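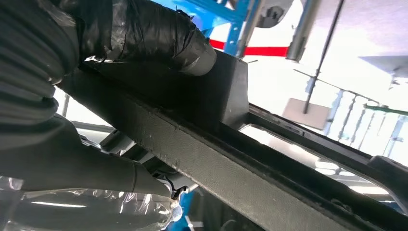
A taped gripper finger up against a dark plastic block, on the edge of a fabric-covered strip.

Jun 13, 2026
By Elmarie Motaung

Ask a room full of engineers which chore they'd hand over first and you'll hear laundry, dishes, the cat tray. Ask Alois Kälin and he'll say "clips." Then he'll talk about clips for the better part of a morning, and I have to tell you, I loved every minute of it.

Kälin runs the handling group at Mekside, a small firm that teaches robot arms to do the fiddly jobs people do without thinking. Putting a bracket where it belongs on a length of trim. Smoothing a cover over an edge. Finding the little fastener by feel and pressing until it gives. These are shop-floor jobs, but he's quick to point out that they're kitchen and bedroom jobs too. Anyone who has put a couch cover back on after a wash has done the same work, usually while swearing.

So, can the machines do it yet? Some of it, yes! And the bits they can do are more impressive than I'd expected, mostly for reasons that don't show up well in a highlight reel.

Fabric is the hard part. A plastic block is the same shape every time you meet it, and a robot can learn to pick one up in an afternoon. Cloth on a stiff backing is another matter. It gives a little when you lean on it, it grips when you want it to slide, and dark woven stuff looks much the same to a camera from one end to the other. Bring a hard part up to a soft edge and the arm has to judge how hard to push using very little information. Push too gently and the part sits there looking right until somebody bumps the bench. Push too hard and you've got a crease that no customer will accept.

"People think the hand is the clever bit," Kälin told me. "Your hand is clever because your fingertips are soft and slightly sticky. We've spent years trying to copy slightly sticky."

Which brings me to tape. I'd turned up expecting sleek metal fingers and found myself fascinated by the humble black tape instead, creased and shiny at the tip of the gripper. It's easy to be snobby about this sort of thing. But a lot of good engineering gets done with a roll of something and a pair of scissors, and a fingertip you can re-wrap over a cup of tea is a fingertip you can improve again tomorrow.

The camera at the wrist is the other thing that won me over. Older systems watched the work from overhead, so the arm was forever blocking its own view at the moment it mattered most. Move the camera down to the wrist and the machine gets to look along its own fingers, the way you'd lean in to thread a needle. The view is odd and lopsided, all finger and glare, with half the building blown out to white behind it. The software copes with that far better than I do.

Learning is where the hours go. For the trim job, Mekside's people guided the arm through 224 runs by hand, with the part starting in a slightly different spot each time, before they let the software (they call it Dukora) have a go alone. When I saw the results sheet, Dukora had managed 67 per cent of its solo tries without a person stepping in. Kälin was cheerful about that figure and blunt about it as well. No factory would keep a worker who dropped a third of the job on the floor. He wants to see 500 clean placements in a row before he'll let anyone use the word "ready" in his hearing.

What happens in the other third interests me more. The old style of robot would make the same mistake in the same way until someone hit the stop button. This one backs off, shifts its grip and tries again. I watched it do that twice with a part that had twisted as it closed its fingers, and the second go had a sort of patience to it that made me want to applaud. I did applaud, a bit. The technician beside me was very kind about it.

The home is further off. Leblanc and Deltirero both have household arms in trials, and I've spent time with the pair of them. Deltirero's can clear a table of cups and plates if you're in no rush. Leblanc's folds tea towels beautifully and is defeated by a fitted sheet, as am I. Neither could put a cover back on a couch cushion, and neither company claimed it could. The mess is what gets them: poor light, a dog underfoot, plastic wrap left lying where it fell, a drawer that only opens if you lift it first. A shop floor has its own clutter, but at least the next part along is meant to be the same as the last.

Cost is the other sticking point. You can justify an arm that does one dull task all day in a workshop. Paying for one that does the towels on laundry day is a much tougher sell, and I say that as someone who would dearly like one.

My own guess is that the workshop gets there well ahead of the kitchen, and that the first really useful home robot will have learned its manners from jobs like this one, pressing hard little parts against soft edges over and over. Kälin wouldn't give me a year. He gave me a spare bracket and a strip of offcut trim and told me to try it with my eyes shut, using two fingers and no thumb. It took me four goes, and I pinched myself on the last one.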